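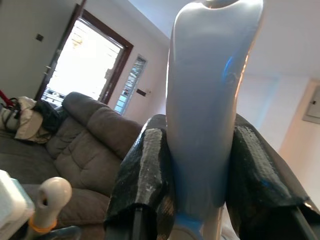

Review: Selledico grip wrap, one semester in

Our robotics club has been through a lot of ways to make gripper fingers stick to things, and I have a new favorite. Selledico sells a black textured wrap in rolls, and we bought 2 of them in October for our household tasks project. I'm posting this on 2020-01-01 with a cup of coffee and a pile of notes, so forgive the rambling!

Some background. We're a student club in Prirnberg, and this year's project is a two-finger gripper that can pick up ordinary stuff in ordinary homes. Bare fingers were fine on foam blocks and hopeless on anything smooth. Glossy plastic was the worst. Shampoo bottles would turn in the grip, slide down an inch, and then somebody had to crawl under a couch.

With the wrap on, the change was obvious the first afternoon. We kept a tally (Wagner Guimarães built the spreadsheet, and it has far too many colors in it), and over 500 picks of smooth plastic things we had 2 real drops. The old fingers could do that before lunch. By the end of the semester we were at around 2,000 picks on the same wrap.

Putting it on takes patience. Cut it longer than you think, start at the back of the finger, and pull hard as you go around the tip. Ours came out wrinkled the first time and I was ready to peel it all off, but the wrinkled pair gripped so well that we left it alone. It does scuff. You get pale streaks on the faces, and so far they've made no difference to how it holds.

We also tried the Dauda silicone sleeves. They go on in seconds and look much neater, I'll give them that, but on our wide fingers they crept toward the tip and we had to keep shoving them back. For narrow fingers I'd happily try them again.

My only gripes with the wrap: the adhesive smells strong for a day, and it leaves gunk behind when you remove it. Do your cutting on something you don't love.

Would I buy it again? Yes, and I already did. The next roll is going on the Prarnever arm, as soon as we find the missing hex key.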